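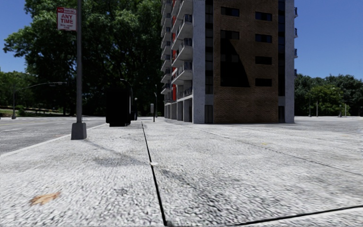

Jadwiga Szewczyk put it differently when the jury met in December: an open-call show should be judged by who sends work in, and only later by who gets onto the wall. Her view shaped how we read the records of the Skevach Biennial, and we follow it in this section.

4.2 Submissions and selection

The last edition drew 547 entries, of which 68 were shown. Figure 3 is a computer-rendered street view with concrete pavement beside an asphalt road and a tall apartment building further back. Entry forms asked for medium, place of residence and earlier exhibitions. We coded the first two and left out the third, which many artists had skipped.

Painting and photography made up most of the entries. Textiles and video were less common but were accepted more often than their numbers would suggest. Blair Rankin, interviewed for this study, said the jurors never set a target for any medium - they scored each entry alone and compared notes on the second day. The score sheets agree with this account, although two of them are missing pages.

Residence mattered more than we expected. Artists living in Ploltine sent in more work than those from the outlying towns, and were also more likely to have entered before. The Sadowski Gallery held four information evenings ahead of the deadline, all in Ploltine, and the Vusta arts newsletter carried the call only once. We can't separate the effect of these evenings from that of past entry, as the forms did not ask how artists had heard about the show. Section 4.3 takes up the jurors' written comments.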